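6 May 2020

Spent the morning with the Cloldale canal again, or with what the canal left behind, which is mostly paper. I had promised myself I would finish the toll ledgers before starting on the letters. I started on the letters.

The story everyone in town grows up with is that the canal to Deveston was killed by the railroad. It makes a good story and there's a plaque. The trouble is that the railroad reached Vilton a full 15 years after the last toll was entered, so if it did kill the canal it must have had a very long arm. I have known this since October and have told several people, all of whom nodded politely and then told me about the railroad.

What the letters say is duller and I like it better. The company sold 500 shares, spent nearly all the money on the upper lock, and then found that the creek feeding it dried up every summer. The directors wrote to each other about this in beautiful handwriting. One of them proposed a second reservoir. Another proposed prayer. The engineer wrote back asking to be paid.

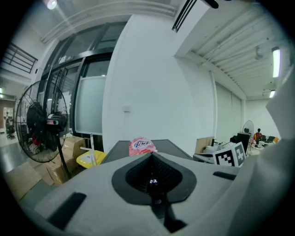

The ledgers, when I did get to them after lunch, back up the engineer. In the best year they show 90 boats through the lower lock. A third of those seem to be the same boat, a scow called the Sun, going up with salt and coming back with hay, then salt, then hay, like a dog that can't decide which side of the door it wants. I have become fond of the Sun. She paid late every single time. In the last summer she is listed as "lying at Vilton for want of water," and the next entry says the same, and so does the one after that, and then the clerk just writes "Sun, as before" down the whole page.

I'd love to know what happened to her. The local paper would have the answer if the local paper had been interested in anything besides hogs and sermons. There is an advertisement for a "sound hull, cheap" that I want very badly to be her, and I've written it on a card with a large question mark so that I don't quietly promote it to a fact by next week. I've done that before. There is still a sentence in my first pamphlet about a ferry landing that I'm fairly sure I dreamed.

Walked out to the old lock before supper. Low water, a lot of nettles, and the top course of stone on the east wall has slipped some more. The towpath is good as far as the second culvert and then it becomes somebody's bean rows. I measured the lock chamber again, got a different width from last time, and blamed the tape.

I had the bright idea of keeping the whole history under 2,000 words for the society's booklet. I passed that tonight and haven't dug the canal yet. The directors are still at dinner, voting themselves a second dinner. I could cut the dinner, but the bill survives, and it includes eleven ducks.

Tomorrow: the rest of the engineer's letters, and find out what a "waste weir" was so I can stop writing around it. Also return the tape measure. Also look again at the date on that advertisement, which I copied down in a hurry and can't read.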